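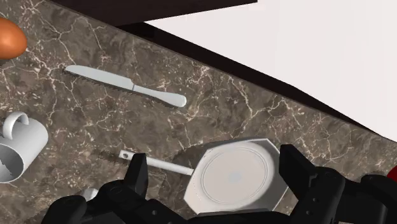

Limescale rings on stone – does anyone have a safe way to get them off?
We moved to Lestton in February and the water is so hard that every glass leaves a chalky circle. I grew up wiping everything down with vinegar, and my mother-in-law swears by it, but the counters in the new kitchen are marble, dark taupe with fine white and cream veins running all over, and I'm scared of ruining them. Is there something gentler that works?
Sándor Boros

Please keep the vinegar away, and lemon too! Acid eats into marble and leaves dull spots that are a lot harder to fix than a bit of chalk. I'd start with warm water, a drop of dish soap and a soft cloth, left on the ring for 5 minutes. If that doesn't shift it, hold a plastic scraper nearly flat and go slowly – it took me 2 or 3 tries on an old one by the faucet. Dry the counter every night and you'll see far fewer of them.
Zsolt Lakatos

we just use coasters lol. vinegar is fine on the kettle though
Prornden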